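3 March 2020
Sherif El Khatib, Zummont

3.2 Cell setup and upkeep

The picking cell at Fleltdale is built around a single KUKA arm working over an open sheet-metal bin (Figure 4). The bin is held at its rear corners by two bar clamps, and its position on the table is checked against blue tape marks before each session. Bolting the bin down was considered and rejected – the clamps allow it to be taken off for cleaning and put back within a few minutes.

The cables running along the arm are tied into one bundle. In the first 400 picks of the trial, the ties nearest the gripper worked loose and the bundle pulled on the connectors at certain wrist angles. The ties were replaced and more slack was left at the last joint. No connector fault was recorded in the remaining 1601 picks.

Upkeep follows a fixed order. The operator tightens the clamps, looks over the bundle for wear, and wipes the bin floor. The gripper is then moved by hand control to a known point in the bin, and the offset is written in the cell log. Recalibration is carried out when the offset exceeds the limit given in Section 3.1.

Figure 4. The cell with red and green blocks in the bin and the gripper at one of the red blocks.
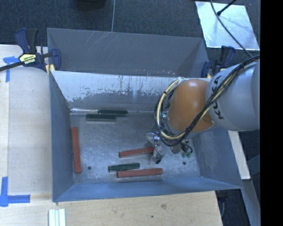 Charvát, on reading a draft of this section, remarked that clamps alone would not hold the offset steady over a longer trial, and asked that the bin be checked again every 32 picks.

Contact: Zombridge Technical Reports | Copyright 2020 | Back to top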